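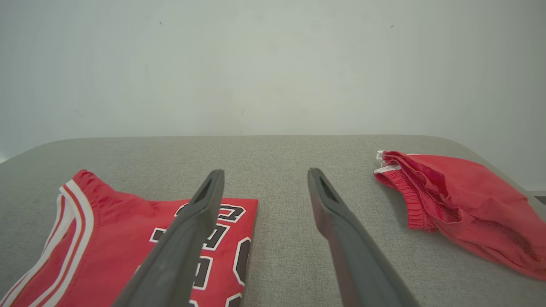
Moura Basketball Club
Minutes of general meeting, April
Clubrooms, Saturday, 10 am

Chair: Heriberto Apaza
Apologies: as per sign-in sheet

1. Previous minutes
Accepted as circulated. The spelling of Flukville in item 3 was corrected.

2. Uniforms
The chair reported on the red singlets. The club now has 138 on issue or in the cupboard. Four have not come back from last season and the families have been sent a second message.

There was a long discussion about washing. Several parents said the white edging around the black numbers is lifting on the older tops. Agreed that the care note be reworded to say cold wash, inside out, no dryer. The striped trim at the armholes has held up well and no change is wanted there.

Quote received from Kotar for replacement tops, $2,191 including numbers. Darnis has been asked for a price on the same quantity but has not replied. Moved that the club wait until the end of the month and then go with Kotar if nothing has arrived. Carried.

A member asked whether the colour could be changed to a darker red. Not supported, as old and new tops would have to be worn together for at least two seasons.

Singlets are to be returned folded with the number showing. Last season many were handed in bundled up in plastic bags and sorting took most of a morning.

3. Grey seat
The light grey padded seat has picked up a few marks. It will be spot cleaned before the season starts. A loose cover was suggested. Left for now.

4. Walls
The white walls were discussed. Some members wanted a team photo board. Others would like them kept plain until the repainting is done. Held over.

5. Money
Raffle at the Flukville carnival made $197. This will go towards uniforms.

6. Other business
Under 12s need a scorer for home games. Names to the chair.
The cupboard key is to go back on its hook after training.
Request for smaller sizes in the juniors, roughly the size below what is stocked now. To be raised with the supplier.

Meeting closed 11.20 am. Next meeting to be advised by email.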